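Cabbage episodes: keep or cut the two-handed ones?

lowri_trevor
Going through the produce-to-basket set for Cedidix. 94 of the 100 episodes pass the automatic check. My problem is napa cabbage. Operators use one hand or two depending on mood, and the policy averages the two into something useless. I'd standardise on one hand. Samples, same station: 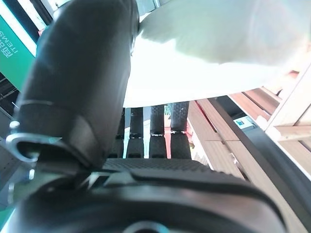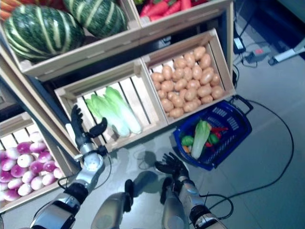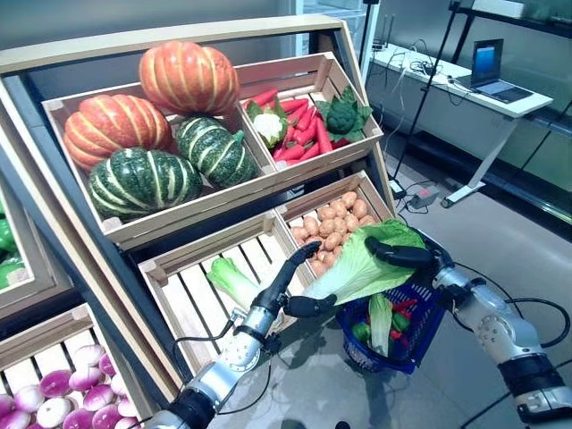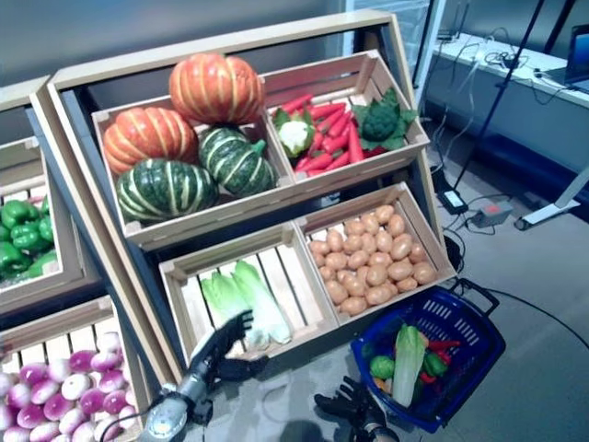
Wrist view first, then three head views. Third one has both hands at the cabbage.

duvan_r
Disagree. The leaf end is wide and flops over the basket rim if you only hold the stem. Label the strategy and condition on it. Cutting throws away your best placements.

lowri_trevor
Labelling is another pass by hand. Who's doing 1000 of those once we scale up?

mvanhecke
Wrist view worries me more. The white object is blown out and carries very little texture. Lock the exposure before you argue about grasps.

duvan_r
Fair. Auto exposure cost us a month on Kustbridge.

catrin.m
Also check your resets. Crate fill differs between the head views — one bok choy in the lower left crate in the third, two napa in the fourth. Fine if it's deliberate, but log the starting count.

lowri_trevor
Not logged. Will add a field. Still favour one hand for the cabbage.

duvan_r
Then train both splits and post the numbers.

lowri_trevor
Jenkins job 1854 is queued with both. Results in May if the cluster holds.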